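Skiltard Opens Shared Workspace in Pereyra

PEREYRA, 26th March - Skiltard, an office rental firm, has opened a shared workspace on the upper floor of the former Irkemov print works. The space has room for nearly 3000 square feet of desks, along with four meeting rooms and a kitchen.

Desks can be rented by the day or by the month. Members have access from 8 a.m., and a monthly plan includes mail handling, a locker and 10 hours of meeting room time. Day visitors may book a room separately at the front desk.

"Many people in Pereyra were working from home and told us they wanted a place to go a few times a week," said Abimbola Osagie, managing director of Skiltard. "We kept the layout simple and left the old windows where they were."

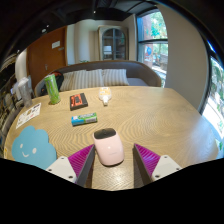
A pink computer mouse on a wooden table.

The conversion was carried out by Irkix, a local building contractor. Work included new wiring, a second stairway and sound insulation between the meeting rooms. The original brick walls were cleaned and left bare.

"The floor was the slow part," said Efe Obi, site manager at Irkix. "It had to be leveled before anything else could go in."

The ground floor is still being renovated and is due to open in July. It will hold small private offices and a bicycle room. Skiltard is taking names for the offices now.

Tours of the workspace are available by appointment. To arrange a visit or ask about rates, contact Uchenna Edet, member services, at the Skiltard front desk.

Media contact: Dindo Dagdag, Skiltard press office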